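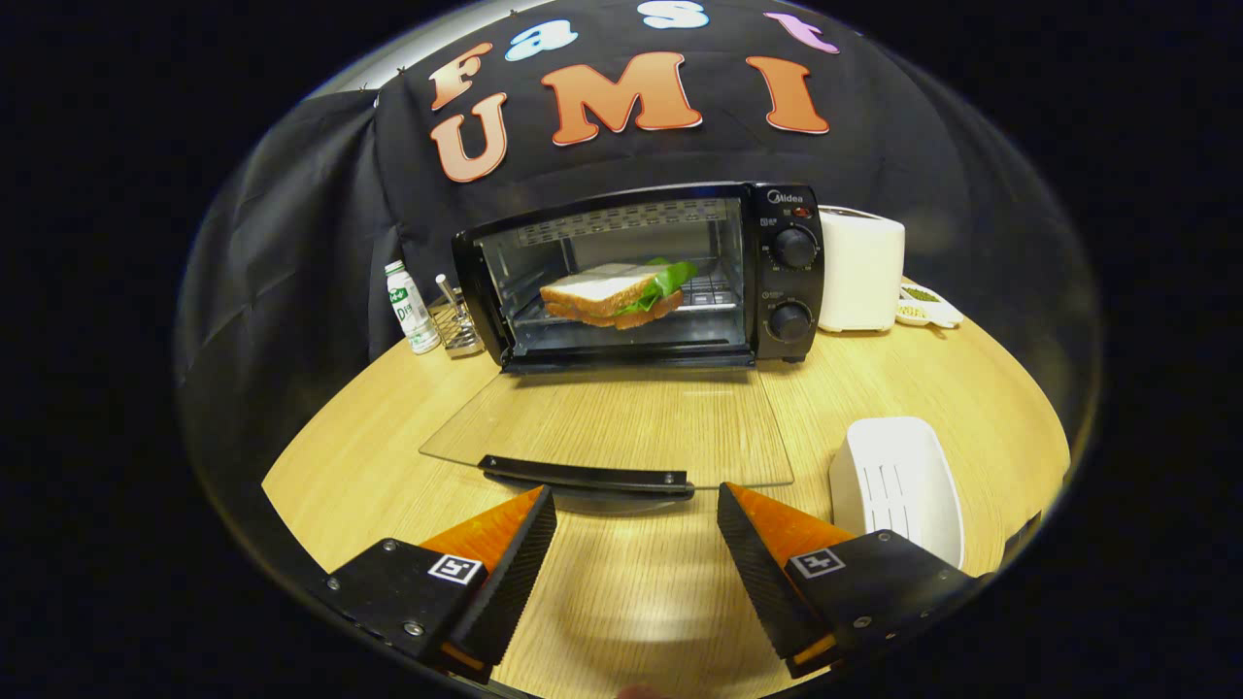
5. Observations recueillies lors de la journée portes ouvertes

5.1. Contexte et déroulement

Les sections précédentes portaient sur des enregistrements réalisés par des opérateurs déjà familiers de la pince tenue à la main. Il nous manquait un point de comparaison : que font de l'outil des personnes qui le découvrent, dans une salle bruyante, avec quelques minutes d'explication ? La journée portes ouvertes organisée à la halle Kushnir le 12 janvier 2022 nous a donné l'occasion de répondre à cette question, et les résultats ont dépassé ce que nous espérions en préparant la visite.

Les participants ont été accueillis en 8 groupes, chacun disposant d'un créneau de 30 minutes à la table de manipulation. Le créneau commençait par une démonstration muette : un membre de l'équipe exécutait la tâche entière, sans commentaire, puis posait la pince et laissait les visiteurs réagir. Ce choix vient du protocole Kelis, décrit en section 3, dans lequel la consigne verbale est réduite au minimum pour ne pas imposer une trajectoire. Les questions venaient ensuite, et elles étaient excellentes. On nous a demandé pourquoi la pince n'avait que deux doigts, comment le système savait où elle se trouvait, si un gaucher produisait des données différentes (nous n'avions jamais stratifié selon ce critère, et nous le faisons désormais).

5.2. La tâche du petit four

Parmi les tâches proposées, celle du petit four a été de loin la plus demandée. Elle réunit dans un volume réduit plusieurs difficultés que la littérature traite souvent séparément : un objet articulé, une pièce transparente, une cavité éclairée de l'intérieur et un aliment déformable. La figure 1 en montre une configuration, vue depuis la pince : la porte vitrée est rabattue à plat sur la table, le sandwich repose sur la grille et la poignée noire apparaît dans l'intervalle entre les deux doigts.

Figure 1. Tâche du petit four, porte ouverte, vue de la caméra portée par la pince. Les deux marqueurs carrés fixés sur les supports des doigts sont visibles au bas de l'image.

La porte mérite qu'on s'y arrête. À plat, elle laisse voir le bois de la table au travers de la vitre, et l'indice visuel le plus franc reste alors la poignée. Les visiteurs s'en sont servis spontanément. Presque tous abordaient la porte par le milieu de la poignée, là où nos opérateurs, par habitude, se décalent vers une extrémité pour garder la grille en vue. La stratégie des novices est moins économe en mouvement du poignet, mais elle est remarquablement régulière d'une personne à l'autre, ce qui nous intéresse beaucoup pour l'apprentissage par imitation.

Le sandwich a donné lieu à des conduites plus variées. Certains visiteurs cherchaient à saisir les deux tranches ensemble, par la croûte ; d'autres tentaient de glisser un doigt de la pince sous le pain. La feuille de salade, qui dépasse sur le côté droit dans la configuration de la figure 1, constitue un excellent révélateur : selon l'angle d'approche, elle peut se trouver prise avant le pain. Plusieurs personnes ont marqué un temps d'arrêt à cet endroit, la pince immobile devant la cavité, avant de reprendre la trajectoire sous un autre angle. Ces hésitations, que nous aurions autrefois coupées au montage des séquences, sont conservées dans le corpus et annotées comme telles.

5.3. Volume et tri des enregistrements

La journée a produit 266 séquences. Nous en avons écarté 76 lors du tri, avec les mêmes critères que pour les séries de laboratoire : perte prolongée de la pose, marqueur d'un doigt masqué pendant la fermeture, interruption de la tâche par l'opérateur. La première cause domine nettement. Elle s'explique en partie par la gestuelle des débutants, qui relèvent vivement la pince pour regarder la table directement, puis la redescendent d'un coup. Un simple rappel oral au début du créneau a suffi à réduire ce comportement dans les groupes de l'après-midi.

L'éclairage de la cavité nous préoccupait davantage. Le contraste entre l'intérieur du four et le fond de tissu noir est fort, et l'exposition automatique réagit lorsque la pince s'approche de l'ouverture. Les séquences retenues sont pourtant exploitables sur toute leur durée. Le reflet des doigts dans la vitre reste discret, et nous avons choisi de ne pas le masquer avant l'entraînement. Le module de filtrage Fodura, appliqué sans réglage particulier, n'a signalé aucune séquence pour ce motif.

5.4. Ce que la visite a changé dans notre protocole

Trois modifications ont été adoptées à la suite de cette journée. La position de départ de la pince n'est plus matérialisée par un repère : les visiteurs, privés de consigne, partaient de hauteurs très diverses, et cette diversité nous paraît plus utile qu'un départ uniforme. Nous laissons aussi sur la table les objets étrangers à la tâche, par exemple le grille-pain blanc placé à droite du four. Enfin, la démonstration muette est répétée une seconde fois à la demande, face à la table et depuis le côté opposé.

Il faut dire un mot de l'ambiance, même si elle se prête mal à la mesure. Voir une personne qui n'a jamais approché un robot réussir sa première prise, reposer l'outil et demander aussitôt à recommencer est un vrai plaisir de chercheur ! Les échanges ont continué autour de la table bien après la fin des créneaux, et deux des configurations étudiées en section 6 proviennent directement de propositions faites par des visiteurs.

Les limites de l'exercice sont connues. Le public s'était déplacé par intérêt pour le sujet, les créneaux étaient courts et l'ordre des tâches n'a pas été randomisé. Les comparaisons avec les séries de laboratoire doivent donc être lues avec prudence, en particulier pour les durées d'exécution, qui dépendent aussi du nombre de personnes attendant leur tour. Une seconde visite, prévue en août dans les locaux de Gririco, reprendra la tâche du petit four avec un ordre de passage tiré au sort et un questionnaire bref rempli après la dernière manipulation.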